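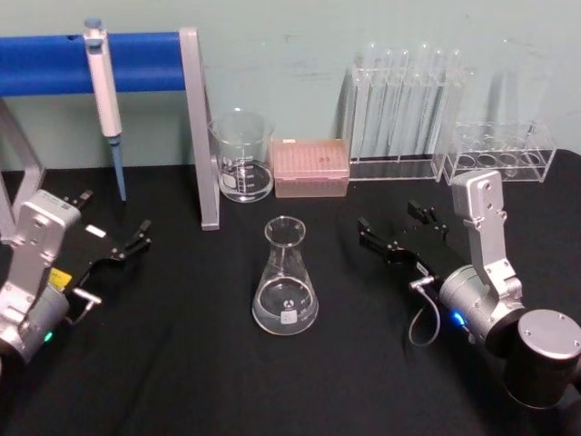

Liebes Team vom Suvunmont-Programm, der Umbau unseres Humidors bei Darkorley ist ein gutes Stück weiter, und diesmal habe ich (fast) nur Erfreuliches zu berichten! Die Luftfeuchte war ja das große Sorgenkind im letzten Bericht, und da haben wir am meisten Zeit reingesteckt. Zum Prüfen der Hygrometer rühre ich nach wie vor Kochsalz mit ein wenig destilliertem Wasser an, bis ein dicker Brei entsteht, und stelle das Gerät mit dem Schälchen in eine dichte Dose. Bisher habe ich das Wasser mit dem Teelöffel abgemessen, was regelmäßig in einer Suppe endete. Eine Pipette wie die weiß-blaue, die dort am Ständer mit dem blauen Balken hängt, steht deshalb jetzt auf meiner Wunschliste, und zwar ziemlich weit oben. Sie würde aus dem Posten Kleinmaterial bezahlt, da ist noch Luft.

Zum Stand der Dinge im Raum selbst. Die alte Verkleidung ist komplett raus, die neue aus spanischer Zeder hängt an der Längswand und an der Stirnseite. Das Holz kam von Mnguni, später als zugesagt, aber in einer Qualität, bei der unser Tischler kurz still wurde und dann nur noch gestreichelt hat. Die Rückwand fehlt noch. Dort läuft die Leitung vom Befeuchter, und die muss erst umgelegt werden, sonst schrauben wir alles zweimal. Der Geruch, wenn man morgens die Tür aufmacht, ist jetzt schon wunderbar. Stammkunden gehen rein, atmen einmal tief ein und kommen ohne Einkauf wieder heraus (das müssen wir noch üben).

Der Befeuchter läuft seit dem Frühjahr im Dauerbetrieb. In der ersten Woche stand die Anzeige über der Tür auf 79 Prozent, und ich habe wirklich schlecht geschlafen. Bei solchen Werten wartet man ja praktisch auf den ersten Schimmel. Wir haben die Ware in Kisten umgepackt, den Regler neu eingestellt und den Lüfter an die gegenüberliegende Seite gesetzt. Seitdem pendelt es sich bei 65 Prozent ein, auch an Samstagen, wenn die Tür dauernd auf- und zugeht. Im obersten Fach ist es etwas trockener als unten, das kriegen wir wohl erst mit der fertigen Rückwand in den Griff. Verluste an Ware hatten wir keine, nur ein paar Deckblätter sind gerissen, und die betroffenen Zigarren rauche ich aus reinem Pflichtgefühl selbst.

Nun zum Teil, für den Sie uns eigentlich fördern, nämlich zur Schulung. Der Kurs zu Lagerung und Reifung ist zum ersten Mal gelaufen, abends nach Ladenschluss, mit Leuten aus Fachgeschäften in Nevholm und Umgebung. Angemeldet hatten sich 48, gekommen sind 40, und für unseren Hinterraum war das schon reichlich gemütlich. Am besten kam der Vergleich an: die gleiche Zigarre, einmal frisch aus der Lieferung und einmal mit Ruhezeit. Da wurde richtig gestritten, und zwar bis weit nach 22 Uhr! Weniger gut lief mein Vortrag über Tabakkäfer. Zu lang, zu viele Folien, und gleich danach kam das Essen. Den kürze ich kräftig und schiebe ihn nach hinten.

Aus den Rückmeldebögen nehme ich vor allem mit, dass viele sich etwas zum Mitnehmen wünschen, am liebsten ein Blatt, das man innen an die Humidortür kleben kann. Der Entwurf liegt schon bei mir, es fehlt noch die Tabelle für die Temperaturen. Gefragt wurde auch nach einem Kurs nur für Pfeifentabak. Das wäre im jetzigen Rahmen nicht drin, aber ich würde es gern beim nächsten Gespräch mit Ihnen anreißen.

Beim Geld sind wir im Plan, mit einer Ausnahme. Das Umlegen der Leitung war nicht vorgesehen, und der Installateur will dafür mehr, als ich gehofft hatte. Ich würde den Betrag gern aus dem Posten Werbung nehmen, der bisher kaum angerührt ist, denn der Kurs hat sich ganz von allein herumgesprochen. Dafür brauche ich Ihr Okay, am liebsten schriftlich, eine kurze Mail reicht mir völlig.

Bis Dezember soll die Rückwand stehen, dann ziehen die Kisten zurück und der zweite Kurs kann beginnen. Die Messwerte aus dem Raum und die Belege schicke ich gesammelt hinterher, sobald der Installateur seine Rechnung geschrieben hat. Und wenn jemand von Ihnen in Nevholm ist: Der Freitag passt uns am besten, da ist vormittags wenig los und der Kaffee frisch.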